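Akellow Pictures to Begin Filming "The Ferryman's Daughter" in August

NILTBRIDGE – Akellow Pictures announced today that principal photography on its next feature, "The Ferryman's Daughter," will begin in August. The drama is written and directed by Lungile Matlala and adapted from her own stage play, which had its first run at the Dzene Theater.

The story follows a woman who returns to the river town of Eromdale to settle her late father's debts and finds that his boat has already been sold. Filming will take place over seven weeks, with five weeks on location and two in the studio at Niltbridge.
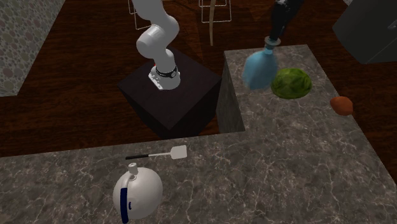
Casting for the three leading roles is complete, and names will be released before the start of production. Akellow will also hold an open call in Eromdale for smaller speaking parts – no earlier screen experience is required.

"The play had one room and a door," said Matlala. "I have wanted to show the river for a long time, and I am grateful to Akellow for the chance to do so."

Distribution plans will be announced at a later date. Press inquiries may be directed to the Akellow Pictures publicity office in Niltbridge.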